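Home Opinion Family Places Contact

Filed under: Opinion / Growing up, Small towns

Let the children be bored in the waiting room

12 comments Share 41

When I moved to Clanau I did not speak the language well, and I spent many hours in waiting rooms. I waited for the papers, for the dentist, for the bus office to open after lunch. I learned a lot of words from the posters on the wall. I also learned how people behave when they have nothing to do, and this is what I want to write about.

In my first year, the health center in Drandavness had a corner for children. It had a low table, two chairs, some picture books and a basket of simple toys. A child came in with the mother, stood a few minutes behind her leg, and then went slowly to the corner. Sometimes another child was there already. They did not greet each other. After some time one gave a toy to the other, and this was the greeting.

Last October the corner was taken away. Now there is a screen on the wall which shows cartoons without sound, and most children do not look at it, because they have a phone in the hand. The sign says the change was made for hygiene and for comfort. I understand hygiene. I have washed enough toys in my life. But I do not agree about the comfort, and I want to say why.

A phone is a very good way to make a child quiet. I have used it myself, on a train, with my daughter crying and a man looking at us over his newspaper. I will not tell any tired parent that this is a crime. My complaint is with the room. When a public room offers only a screen, it has already decided for the parent.

In the old corner the toys were poor. Half of the books had lost their covers. A child finished with everything in ten minutes, and then the boredom came, and after the boredom came the game. I saw a boy put all the books on the floor and walk over them as if they were stones in a river. His grandmother told him to stop, of course. He had a good river before she saw it.

People say that children today need more stimulation. I think they need a little less of it, and more things which can be picked up. A thing in the hand has a weight. It falls down. Another child can want it. You have to talk, or at least pull.
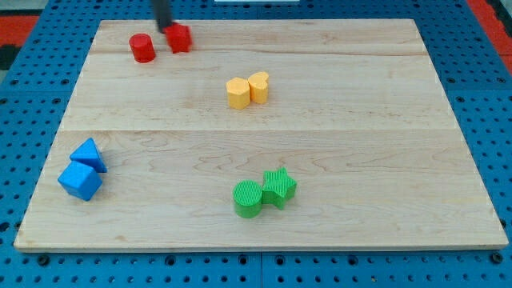 What a small town can do

I am told it is a question of money. The bakery Mladenović, on the main street, keeps a shelf with a box of wooden animals and a few blocks by the window, and I do not believe it is a rich company. The box was there when I came and it is still there. The owner wipes the animals in the evening when she wipes the tables. In the hardware store at Mullance they give the children a handful of big bolts and nuts to screw together while the parents pay. It is maybe not allowed, but I have never seen a child there ask for a phone.

The new screen cost 299, I read it in the town paper, and the paper was proud that it was so cheap. For this sum you can buy plain toys for many years, and also the soap. I wrote a letter to the health center and received a polite answer that my opinion was noted.

I know that a corner with toys will not repair everything. If you ask 100 parents, you will probably hear 100 different rules about screens, and my own rules at home are not so strict as this text sounds. On Sunday evenings we all watch something together and I fall asleep first. But a waiting room belongs to everybody, and it is one of the few places where my child sits next to a child she does not know - from another school, another street, sometimes another country. They could play. With a screen they sit side by side and look up.

My daughter is seven now and she says she is too big for the corner anyway. At the bakery she still takes the wooden goat out of the box, every time, and holds it until the bread is paid.

Tags: children, boredom, public places, Clanau

Previous post Next post 12 comments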